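The Garkska people had sent the box with a letter saying it would change how he lived. Danylo Tkachenko read the letter twice at the kitchen counter, standing up, with his coat still on. He had never known a box to change how anybody lived. His mother had owned boxes. She had lived the same way for 77 years.

It was his sister's doing. She had signed him up after her visit in November, when she'd tried to find a stamp in his desk and found eleven years of receipts, a bicycle bell and a jar of something she would not describe over the phone. The program was called Plekeck. For 30 days you put one thing a day into the box or out of the house, and at the end, according to the letter, you would own up to 1000 fewer objects.

"That doesn't work," he told her. "One thing a day for 30 days is 30 things."

"It builds," she said.

"Builds how?"

"You get into it, Danylo. People get into it."

He didn't think much of people who got into things. His neighbor Shih had gotten into sourdough and then into kayaks, and now there was a kayak in the stairwell that everyone had to turn sideways to pass. Still, the box was paid for. He cleared the desk on Friday evening so he could say that he had, and it took until nearly midnight, and most of what came off it went onto the bed and then, when he wanted to sleep, onto the floor beside the bed.

The guide that came with the box was 683 pages on a memory stick. He opened it somewhere in the middle. Ask the object what it has done for you lately, it said. He looked at the stapler. The stapler had done nothing for him lately, but he hadn't asked it to, and that seemed unfair to the stapler. He put it in the drawer. The next day he put in a tape measure. On the third day he needed the tape measure and took it out again, and spent a while wondering whether this set him back to one or to zero.

His sister called on the fifth day.

"How do you feel?"

"About what?"

"Lighter," she said. "Do you feel lighter?"

"I feel like a man who can't find his stapler."

"It's in the box."

"I know it's in the box. I had to think about it first. It used to be right there."

She said that was resistance, and that the guide had a chapter on resistance. He said he was sure it did. She asked him to at least walk into the room as if he were a stranger, one time, and tell her what he saw. She would wait. He could hear her television going. So he finished his tea and went and stood at the end of the desk, feeling like an idiot, and set the mug down on the wood. 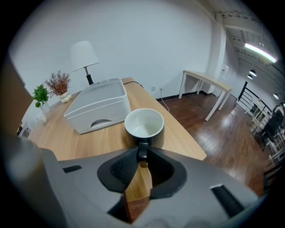 A desk with nothing to do on it was a strange thing to own, he thought. It was longer than he remembered. He had bought it for the length, back when he'd meant to write the history of the Mana ferry, and he'd gotten as far as the part where they built the dock. The lamp with its white shade looked like a lamp in a dentist's waiting room. The white box sat there with its drawer shut. There were the two plants at the back, the leafy one that apparently could not be killed and the reddish-brown one that had dried out years ago in its little pot. By the rules, the dried one was supposed to go first. It was practically what the rules were for.

"Well?" said his sister.

"There's a dead plant."

"Good. So that's today's."

He picked at one of the feathery bits and let go of it. He tried to remember who had given it to him and couldn't, and he noticed he would have liked to.

"Danylo?"

"I'm thinking."

"You don't have to think. That's the whole point of the program."

"Yes," he said, "that's my trouble with it."

After she hung up he sat down, which he hadn't done at that desk since spring. There was room for both elbows. He would not be telling her that. He opened the drawer, took out the stapler and put it where it had always been, on the right — then moved it over a little, to make space for the ferry notes, if he could find which pile by the bed they were in.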